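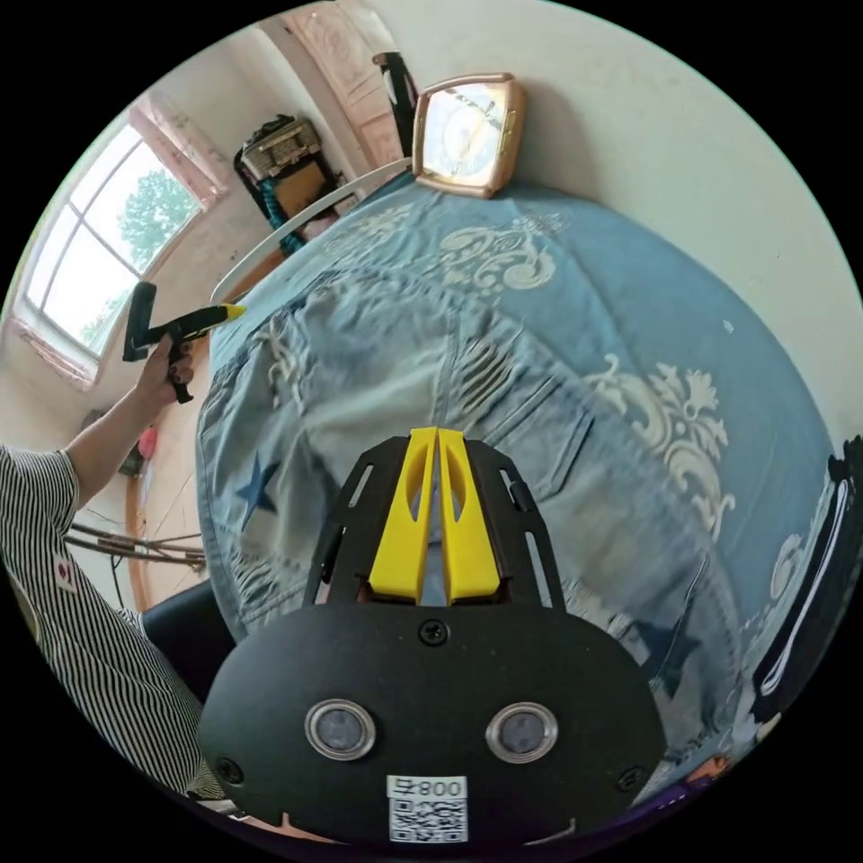
Incidencia: la apertura estimada de los dedos no llega a cero con la pinza cerrada
Proyecto: Rulari, módulo de percepción
Estado: reabierta
Fecha: 2023-03-14

Descripción
El estimador de apertura de Rulari da un valor residual con los dedos amarillos juntos. Ocurre sobre todo con telas estampadas debajo. Hamann cerró la incidencia diciendo que era «ruido de iluminación». No lo veo claro: el ruido no se queda clavado 13 fotogramas seguidos en el mismo valor.

Cómo reproducirlo
1. Cargar cualquier episodio del lote de dormitorio (colcha azul con motivos blancos, prenda vaquera con estrellas).
2. Ejecutar el estimador con la configuración por defecto.
3. Comparar la apertura con la máscara de los dedos.

Registro
– Primera hipótesis: calibración. Repetida con la plantilla de Asumura. El error de reproyección sale bien y el residuo sigue igual. Descartada, aunque en el hilo anterior se daba por demostrada.
– Segunda hipótesis: la segmentación. Entre los dos dedos queda una ranura central por la que asoma el azul de la tela, y cada dedo tiene además un hueco ovalado. El modelo toma a veces el borde de ese hueco por el borde interior del dedo. De 2.000 fotogramas revisados, 1.734 tienen la máscara correcta. En los demás, el fallo está casi siempre en los huecos.
– Tercera: el parche de Eltness, que suaviza la señal con una ventana de 80 muestras. La gráfica queda preciosa. También se come los cierres rápidos, así que no lo considero un arreglo – lo he desactivado en mi rama.

Respuesta a los comentarios
Se propone reentrenar con más datos. Puede ser, pero antes querría ver una prueba barata: rellenar los óvalos en la máscara antes de medir y recalcular. Si el residuo baja, el problema es de geometría y no hace falta reentrenar nada.
Tampoco me convence usar la etiqueta QR de la carcasa como referencia de escala. Está en la carcasa, no en los dedos, y no dice nada de su separación.

Pendiente
– Probar el relleno de óvalos en el lote completo.
– Añadir al informe el valor en bruto, sin filtrar.
– Que quien vuelva a cerrar esto adjunte la gráfica de antes y la de después, con la misma escala en el eje vertical.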